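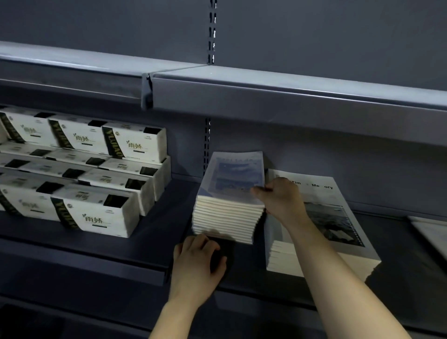 Mixed shelf, tissue packs on the left and stacked books in the center and on the right, two hands on the center stack.

I have been putting together the equipment budget for a shelf restocking and tidying cell, and the quotes have all come in. This post is my working through of them, written mostly so that I can find the reasoning again when the purchase requests go in. Prices are left out because two of the vendors asked for that. The proportions are the more useful part in any case.

The task first. The target is a store shelf of the ordinary sheet-metal kind, with slotted uprights, a rounded front lip and another shelf overhead. The goods are mixed. On the shelf at the top of this page, soft tissue packs sit in layers next to piled paper goods with covers that bend. A gripper budget written for cartons does not cover that shelf, and my first draft was written for cartons.

Look at what the hands are doing. The left one is curled around the bottom front edge of the pile and holds it. The right one is on the corner of the top cover with the thumb under the page edge. One arm is bracing and the other is handling. I had a line in the first draft for a single arm with a suction tool, and I struck it after trying to write out the steps for squaring up a stack of notebooks. Suction on the top cover lifts the top cover. The rest of the book follows or it doesn't, depending on the binding. So the plan is now 2 arms, and everything below follows from that.

Arms

Three candidates made it as far as a written quote: Zastetti, Verner and Plarnov.

Zastetti quoted the lightest arm and the shortest delivery. Payload is fine for tissue and for one notebook at a time. It is marginal for a whole pile of notebooks at full reach, and full reach is where the back of the shelf is. The controller is a separate box per arm, so two arms means two boxes, two power feeds and a sync license. The sync license was not on the first page of the quote.

Verner quoted a pair on one controller. The arm is heavier and the wrist is bulkier. I drew the wrist into a side view of the shelf bay and it clears the upper shelf lip when the forearm comes in low and from the side, and does not clear it when the forearm comes in level. A person reaching into the same gap does much the same thing, coming in on a diagonal from below. The mount height therefore has to be set for the lower approach, and the column has to be adjustable. That adds a lift column to the Verner price. I would want one for any of the three, so I have moved it to its own line.

Plarnov quoted a lease. The monthly figure is attractive and the exit terms are not. The lease covers the arm and the controller, excludes the wrist force sensors, and requires their own service visits. I have kept it in the comparison as a fallback if the capital request is cut.

Lead times: Zastetti 14 weeks, Verner 16. Plarnov did not commit to one in writing and I have treated that as the longest.

Grippers

This line has grown the most. A parallel gripper with flat metal fingers will hold a notebook by the spine if the spine is reachable, and on a packed shelf it mostly is not. For loose, filmy tissue packs, the fingers need to be wide and soft or they will grab film and little else. For paper stacks, something thin has to get under an edge. Those are different fingertips.

The options I priced were a tool changer with two tool sets, or one gripper per arm with a different fingertip on each side. The tool changer is more flexible and costs more than I expected once the docking stand, air lines and spare seals are added. The fixed option is cheap and means that the left arm always braces and the right arm always picks. I am going with the fixed option for the first phase and reserving the flange space for a changer later. Budget for fingertips as a consumable. I put in two full spare sets and I suspect that is low.

Chaudhary makes a compliant fingertip in a few hardness grades, sold by the pair, and their sample pack fits the bolt pattern on the Verner gripper without an adapter plate. It needs an adapter on the Zastetti. The adapter is a small cost, but it also adds length at the wrist, and I have no length to give away between those shelves.

Cameras and lighting

One head-height camera on the column and one on each wrist. The head camera gives the view into the bay, and the arms themselves block part of that view once they are working. In the picture the right hand covers part of the printed title on the neighboring book, so anything that depends on reading covers has to read them before the reach starts, or from the wrist.

Light is the other item. Under the upper shelf it is dim and the surfaces are grey on grey, with the white packs as the brightest thing in view. Auto exposure tends to settle on the packs and lose the back wall. I have added a low-power diffused strip on the column. It is a minor line and I would not cut it. I would cut the second head camera that one integrator proposed.

Mock-up shelf

Buy the real fixture. I had budgeted for building a test bay from extrusion and board, which costs less, and it would have been the wrong shape in every respect that matters: the rounded lip, the step where two shelf sections meet at slightly different heights, the slotted upright behind. The joint is the one I keep thinking about. Any planner that treats the upper shelf as a single flat plate is going to be wrong on one side of it. Two bays of standard store shelving, delivered flat, come in below the cost of one wrist sensor.

Also budget for goods. Tissue packs get crushed and notebook covers get creased, and a cell that only ever handles tired stock will be tuned for tired stock. I put in a monthly replacement allowance under consumables.

Things missing from the vendor quotes

Floor anchoring or a ballasted base. Light curtain and its relay. A second emergency stop on the far side of the bay. Calibration targets. Cable management for an arm that enters low and sideways. Freight insurance. Training days, which Verner includes and Zastetti lists as optional. Spare cables for the wrist cameras, which fail at the connector.

I carry a contingency line for the cell as a whole and a separate one for end-of-arm tooling, and I do not let either borrow from the other.

Where it stands

Verner pair on one controller, lift column, fixed grippers with Chaudhary fingertips, three cameras, light strip, two bays of shelving. The request goes in during August. The open item is whether the wrist force sensors can move to a second purchase order. The bracing arm needs one from the start, to know how hard it is pressing on a pile. The picking arm could run without for a while, at reduced speed, and I am waiting on Verner to confirm that a sensor can be fitted later without returning the arm.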